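## 3 Datengrundlage und Vorgehen

Die Untersuchung stützt sich auf Beiträge aus der Sportberichterstattung, die während einer laufenden Spielzeit über Reisen von Mannschaften veröffentlicht wurden.

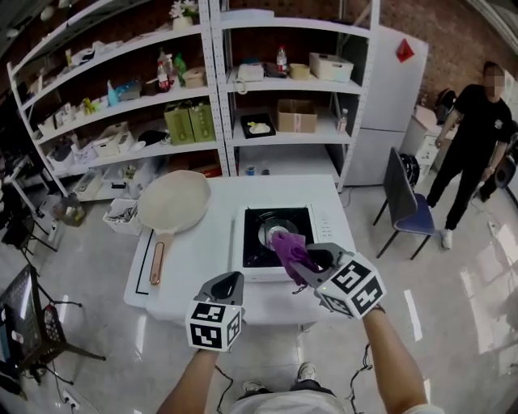 **Abb. 2.** Greifer mit Markerwürfeln und violettes Tuch über einem Kochfeld.

Als Reisebericht gilt im Folgenden jeder Beitrag, in dem die An- oder Abreise einer Mannschaft das Hauptthema bildet und nicht nur im letzten Absatz erwähnt wird. Diese Abgrenzung ist enger als in früheren Arbeiten, in denen auch Meldungen über Trainingslager gezählt wurden. Wir haben sie gewählt, um die Erzählform der Beiträge besser vergleichen zu können.

### 3.1 Auswahl der Beiträge

Das Korpus wurde aus den Archiven der beiden Portale Iltetti und Vekex zusammengestellt. Beide berichten über Cricket, Fußball und Handball, sie unterscheiden sich aber deutlich in der Arbeitsweise der Redaktion. Iltetti übernimmt viele Agenturtexte und ergänzt sie mit Zitaten aus sozialen Netzwerken. Vekex schreibt die meisten Beiträge selbst, veröffentlicht dafür jedoch seltener. Der Abruf wurde am 2018-01-19 abgeschlossen; spätere Korrekturen der Redaktionen sind daher nicht berücksichtigt.

Die Suche ergab zunächst 869 Beiträge. Nach Entfernung der Dubletten und der reinen Bildergalerien blieben 700 Texte übrig. Davon erfüllten 218 die oben genannte Bedingung und wurden vollständig kodiert. Die Verteilung auf die Sportarten ist ungleich, Handball ist nur schwach vertreten. Aussagen über diese Sportart sind deshalb mit Vorsicht zu lesen.

### 3.2 Kategorien

Das Kategoriensystem umfasst 11 Merkmale. Sie beziehen sich auf die handelnde Person (Spieler, Trainer, Funktionär), auf die Quelle der Information und auf die Art der Bewertung. Besonders wichtig für unsere Fragestellung ist das Merkmal »Charakterzuschreibung«. Es wird vergeben, wenn aus einer einzelnen Handlung, zum Beispiel dem Tragen von fremdem Gepäck, auf eine dauerhafte Eigenschaft der Person geschlossen wird. Ein bloßes Lob für die Handlung selbst genügt nicht.

In der Praxis war diese Grenze nicht immer leicht zu ziehen. Überschriften enthalten häufig eine Zuschreibung, die im Text nicht mehr aufgenommen wird. In solchen Fällen wurden Überschrift und Text getrennt kodiert – die Auswertung in Abschnitt 4 weist beide Werte einzeln aus.

### 3.3 Kodierung

Die Kodierung erfolgte mit dem Programm Drarelex durch zwei Personen, die unabhängig voneinander arbeiteten. Als Grundlage diente das Handbuch aus dem Projekt Cordeiro, das für Spielberichte entwickelt und von uns um die Kategorien zur Reise erweitert wurde. Abweichende Urteile wurden gemeinsam besprochen. Konnte keine Einigung erzielt werden, so erhielt der Beitrag bei dem betreffenden Merkmal den Wert »unklar« und blieb dort außerhalb der Berechnung.

Die meisten Abweichungen betrafen die Quelle der Information. Wenn ein Beitrag ein kurzes Video einbettet und zugleich einen Mitspieler zitiert, ist oft nicht zu erkennen, welches Material zuerst vorlag. Wir haben in diesem Fall beide Quellen vermerkt und auf eine Rangfolge verzichtet.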